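Small pets talk, Spanos branch library, 2020-10-21
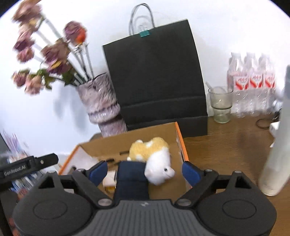 Slide 1: plush toy, yellow back, white face.

**Opening (2 min)**
- Introduce myself: Themis Raptis. Kept guinea pigs since school.
- Handout is by the door. Questions at the end.

**Housing**
- They need floor space. Height does nothing for them.
- Pairs do better than singles. Don't mix two strange males.
- Keep the cage out of direct sun and away from the TV.

**Food**
- Hay all day. Pellets once a day, small scoop.
- They can't make vitamin C. Bell pepper covers it.
- No potato, no onion, no iceberg lettuce.
- Pause, someone always asks about carrots. Fine as a treat.

**Costs**
- My first-year total was $1,182 for two animals.
- Vet was $298 of that, one tooth problem.
- Plan on at least 6 years.

**Handling**
- One hand under the chest, one under the rear.
- Kids sit on the floor to hold them.

**If time:** weekly weighing. Show the March chart, then the signs of mites.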